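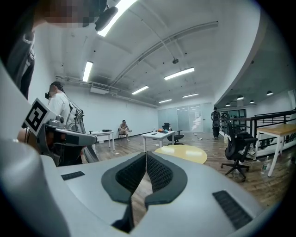

Workshop tips for a student robotics club
Collected by Yaryna Palamarchuk, with additions from the members

Our club at Wenholm has meetings two evenings in the week, and each April we show a household project to the parents. The project this year is named Pavliuk, and its task is to clear a kitchen table. Most of our problems were not with the programs. They were with tape, dust, cables and tired hands. I wrote down what helped us, and I hope it is useful for other clubs that work with hand-held grippers and headsets.

Cleaning the finger pads

A pad with dust on it loses its hold on smooth things, such as a plastic cup or a spoon. Wipe the pads before the first practice and again at the break. We use a soft cloth, a little damp, with one drop of dish soap in a bowl of warm water. After this we wipe with a second cloth with only water, and we wait until the pads are fully dry.

Do not use cooking oil spray, furniture polish or hand cream near the pads. Ustyna Didenko put on hand cream before one session, and we had to wash everything two times. For crumbs that sit deep in the texture of the pad, an old soft toothbrush is good. Brush in one direction and do not press hard.

For the slots in the shell, a dry paintbrush is enough. Please do not blow into them with your mouth.

Markers on cards

Print the marker on thick matte paper. Shiny paper gives reflections under the ceiling lights, and then the tracking jumps. We glue the paper on a stiff white card with a glue stick, starting from the middle and going to the corners, and we put it under a heavy cookbook for one night.

Leave a white edge on all sides of the black border. When the card gets a bend, make a new one. We lost one whole evening with a bent card before Zoriana Boiko changed it. Keep the spare cards flat in a baking tray with a lid, because in a bag the corners become soft very fast.

Headsets

Each student gets an own face cover, with the name written inside in laundry pen. The cloth covers go home and are washed by hand in cool water, without softener. Lay them on a towel to dry and keep them away from the radiator.

Long hair should be tied low, at the neck. A high tail pushes the strap up and the headset slides to the nose.

Take the cable over the shoulder and down the back or the side, with a small loop left free near the belt. The loop gives you some length when you turn. I advise hook-and-loop ties for this, the kind sold for garden plants. They are cheaper in the garden shop than in the computer shop, and you can cut them with kitchen scissors.

A person who wears a headset needs a partner beside him or her. The partner watches the feet, the chairs and the cable, and does not look at the phone.

Tables and floor

Give each table one purpose. Things for picking up stay on the work table, and chargers have their own table near the wall. Drinks are the hard question. Our rule is that bottles have a cap and go back in the bag after drinking. The rule is good and we do not always follow it.

Sweep at the start and at the end. Small pieces of paper and packing hide under tables, and wheels of office chairs carry them everywhere. For a wooden floor we take a dry microfiber mop first, then a mop which is only slightly damp. Sand from shoes should be removed before any mopping, or it makes scratches.

Push the chairs outside the walking area before you start. Check it again after the break, when they have moved.

Things to practice with

Begin with a dry sponge, a wooden spoon and a folded dish towel. Later take a plastic cup, and only at the end a thing with a handle. Wilfredo Catacutan asked us to keep each practice to 5 minutes and then change hands, and my wrist became much better from this.

Write the practice number on masking tape and put it on the edge of the table. Ours is now at 435. If a practice goes wrong, write one sentence about it in the notebook the same minute. "Towel slipped, pad dusty" is enough.

Storing everything

The grippers lie in the box on their side with a towel between them, so that nothing presses on the pads. Batteries go in a separate tin. The box has number 56 and goes on the low shelf, with the notebook on top and the wet cloths hung somewhere else.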